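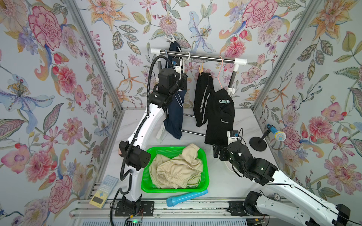

Ticket 422 – Rack bar sags and rotates when loaded
Product: Feltari small clothes rack
Opened by: Shabnam Minhas
Assigned to: Bonifacio Arroyo
Status: Waiting on parts

The bar on our small Feltari rack turns in its end fittings whenever something is hung on it or taken off. I tightened both white end caps by hand and it held for a day, then started again. Right now there's a navy garment clipped near the left end, and the black track pants and the black hooded top are toward the right, the pants on a wooden clothespin and the top on a pink hanger. The beige pair with the elastic waistband is in the green basket until this is sorted out. The lower rod doesn't turn at all.

Shabnam Minhas

Reply – Bonifacio Arroyo

Thanks. Please try the following and report back.
1. Take everything off the bar.
2. Pull the white cap off each end and look inside for a rubber ring.
3. Wipe the bar ends with a dry cloth. No oil or polish.
4. Push the caps back on until they stop.
5. Hang one item in the middle and leave it overnight.
Also, did the rack come from Mikside or from the Herkimer store? The two shipped with different caps.

Reply – Shabnam Minhas

Herkimer, bought last July. Left cap has a ring. Right cap has none, and there is a hairline crack on the inside edge. Did steps 3 to 5 with the hooded top. The bar had turned a little by morning and the hanger had slid toward the upright.

Reply – Bonifacio Arroyo

The missing ring explains the turning, and the crack means the cap won't grip even with a new ring in it. You need a cap and ring set, part 39. I've asked Sibel Tuncer in spares to send two sets so both ends match. Until they arrive, keep heavy or damp clothes off the bar. Light things are fine if you put them close to the ends – not in the middle.

Internal note – Sibel Tuncer

Part 39 is out at Marwat, 11 left at Mikside. Two sets reserved for this ticket. No charge, under warranty.

Update – April 12, 2026

Sets shipped. Shabnam to confirm once fitted. Leave ticket open.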